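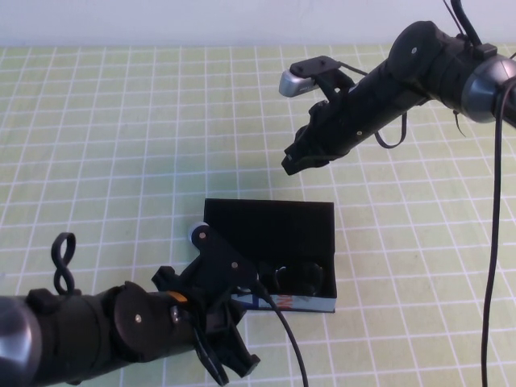 Branel arms go back to work after pausing themselves 319 times

29 June 2021 - Walgate, which makes the Branel two-arm bench system, today released a software update and a cable kit to cure a fault that had left the product safer than anyone had asked for.

In May, Branel systems in the field began calling protective stops when nothing had been touched. A protective stop is meant for the moment an arm meets something it shouldn't, such as a table, a tray or an elbow. Over 12 days the units on Walgate's support plan logged 319 of them. The arms halted, held position and waited politely for a person to come and press the reset button. Several people got rather fit.

Nobody was hurt and no load was dropped. Walgate is reporting the fault in full all the same, on the grounds that a safety stop which keeps crying wolf ends up being switched off by someone with a deadline. Two sites had asked how to do exactly that. They were told, in writing, not to. 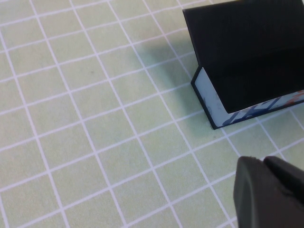 Fingers and a small house model on the gridded mat.

The cause was a cable. Branel senses contact by watching the effort each joint has to make, and compares it with the effort it expects. The expected figure allowed for the arm, the wrist and the gripper. It made a very modest allowance for the cable, which, when an arm folded back on itself, pulled tight enough at the wrist to look like a collision. The system was right that something was tugging at it. It was being held back by its own lead.

Walgate's first fix, sent out late in May, raised the level at which a stop is called. It was withdrawn after 2 days when bench checks showed that a gentle but real bump could go unanswered. The company would like to thank the customers who installed it promptly, and to apologise to them for the same reason.

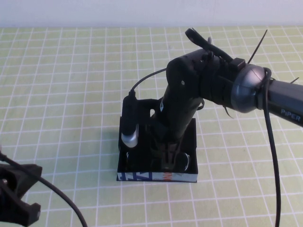 Can we carry on using our Branel until the update is installed?
Leave the stop level at its factory setting and you may, though you should expect false stops. If you installed the May fix, take the system out of use until you have gone back to the earlier version or moved to the new one.

The new update, numbered 3, does the sum properly. It asks each arm to run a short set of moves with nothing in the gripper, measures the drag of the cable along the way, and takes that away from the reading. The routine must be repeated whenever a cable is moved or replaced, and the software will nag until it is.

The cable kit comes from Plotis and gives more slack at the wrist, with a guide to stop the slack wandering off. Singhal, which services Branel systems for Walgate, will fit it free of charge on request. Customers handy with a screwdriver may fit their own, provided the power is off at the wall and not merely at the screen. 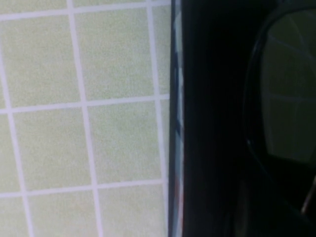

A gripper finger close to the gridded surface.

Stop logs from before the update should be kept, as Singhal may ask for them. Customers who have worked around the fault with tape are asked to mention it when booking.

Notes to editors

Walgate designs and sells bench-top arms for light handling work. Update 3 is available now through the Branel service page. Cable kits are sent out in the order requests arrive.

Press enquiries: Walgate press office. Reports of a stop, false or otherwise: Singhal service desk.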